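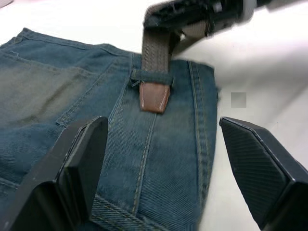 Jeans, shorts and belts: questions we receive often

Guldale Clothes Hire and Repair, page kept by Concetta Gentile. Last changed 2018-08-10.

Must I take the belt out before I send jeans for washing?

Yes, please. The leather end of a woven belt can leave brown colour on the denim, and a buckle makes a lot of noise and sometimes damage in the drum. If we find a belt in the loops we remove it and put it in a paper bag with your ticket number. We do not charge for this, but the order may be ready one day later.

What is the best way to pull out a woven belt?

Open the buckle and lay the garment flat on a table. Hold the waistband with one hand near a loop, and with the other hand pull the belt from the buckle side, one loop at a time. If you pull it all in one movement, the leather tip can catch under a loop, and on old jeans the loop stitching is often weak already. With a braided belt you should pull gently, as the braid becomes longer when it is stretched and it does not always come back.

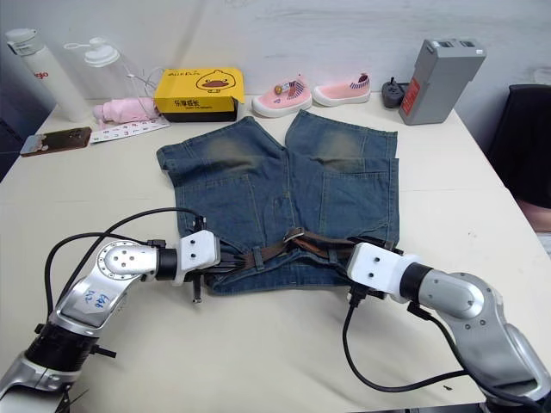
Can I store jeans with the belt still inside?

For some days, yes. For a whole season I would not do it. The buckle presses a mark in the cloth below, and in a damp cupboard the metal may leave a rust spot. If you travel and want to keep the two things together, fold the legs up over the seat and leave the buckle on the outside, so it does not lie between two layers.

A belt loop is torn. Is it worth repairing?

Almost always. Darren Oakley does our repairs and he sews a loop again in a few minutes if the fabric of the waistband is healthy. When there is a hole behind the loop he must first put a small patch inside, and this takes longer. Little frayed threads at the end of a loop are normal and you can cut them with small scissors. Please do not pull them.

How long should my belt be?

Measure the belt you wear now, from the place where the buckle is fixed until the hole you use. Do not measure the full belt with the tip. For our hire belts we keep sizes from 80 to 105 cm. A woven belt without holes is more forgiving, because the pin can go through the braid at any place.

On which side does the belt go in?

There is no rule for this. Many men start at the left front loop and go around the back, many women do the opposite, and some people simply do as their parents did. Look only that the belt has passed through the back loop, as this is the one which is most often forgotten.

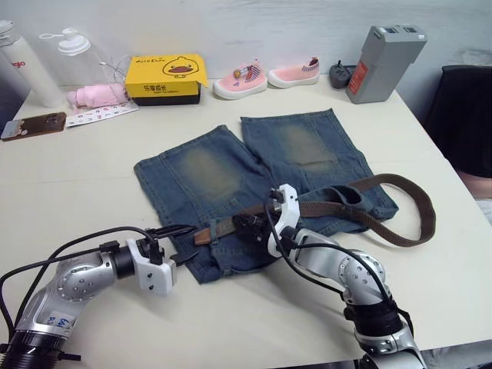 Do you accept denim shorts also?

Yes, at the same price as children's trousers. Shorts should be sent unfolded if possible. If the front of the legs has a faded pattern, write this on the ticket, so Darren does not take it for a stain. It happened once in January and the customer was not happy.

How do I clean the belt itself?

Wipe the woven part with a cloth and a little cool water with soap, then dry it flat, away from the radiator. For leather tips we use Tarnance balm, a very small quantity. Keep it off the woven part, where it makes dark spots.

I have lost my ticket. What now?

Write to us with your name and the day when you brought the clothes. Belts without a ticket stay in the drawer at the Lightfoot Street counter, and after 410 days we give them to the charity shop.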